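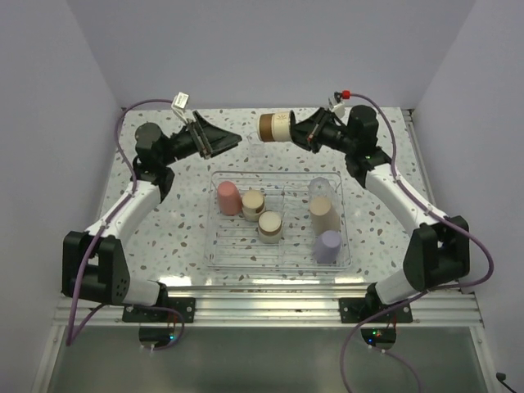

Pieter Ntuli told us in the first week of July that comparing two grippers would be easy, as long as we didn't change anything else. We would like it recorded that we listened. Then we changed the speed, the finger pads and, for one afternoon, the table height, and had to start over.

Project report, Group 4
28 August 2018

What we set out to do

Our question was whether the controller or the gripper is to blame when a two-arm cell drops things. The lab at Stuncombe has two controllers that can run the pair of arms: the older Zurkeck, which everyone complains about, and the newer Cocco, which everyone has asked to use. We wanted numbers to go with the complaints.

The task was a handover. One arm picks a small cylinder out of the clear divided tray, lifts it and offers it sideways. The other arm closes on it, the first lets go, and the cylinder goes back in the tray. A person does this without looking. We needed most of July.

Method

Both arms carry black parallel grippers. We ran 30 handovers on each controller, with the same cylinders in the same order and the same grip force setting. A run counted as good if the object ended up standing in a compartment. Lying down was a fail. We argued over leaning for a whole lunch break and settled on fail.

The wait between "second gripper closed" and "first gripper open" was fixed at 2000 milliseconds. Shorter waits looked better on video and much worse in the results table.

Results

The Cocco failed 4 times. The Zurkeck failed 17 times, which looked like a very satisfying result until Jacobus Jacobs asked which arm had been giving and which receiving. We had swapped them between controllers. Our notes called this "for variety."

With the roles put back the same way, the Zurkeck also failed 4 times. So the controllers tied, and the arm on the giving side made all the difference. Its fingers had a little sideways play, enough to tip a cylinder as it let go. Tightening two screws took less time than writing this paragraph.

Problems along the way

The cables were a nuisance. An arm reaching in over the tray needs slack, and slack likes to catch on the shoulder. We rerouted ours twice. The clear cylinder was hard on the Pitard camera we tried for locating objects, so we gave up on vision and used fixed pick positions — cheating, slightly, but the same cheating for both controllers.

What we would do differently

Check the fingers for play before the first run. Write down which arm is doing what. Test the wait time on its own, with one cylinder, before building everything else around it. The lab can keep the Zurkeck, and we have taken our note off the lid.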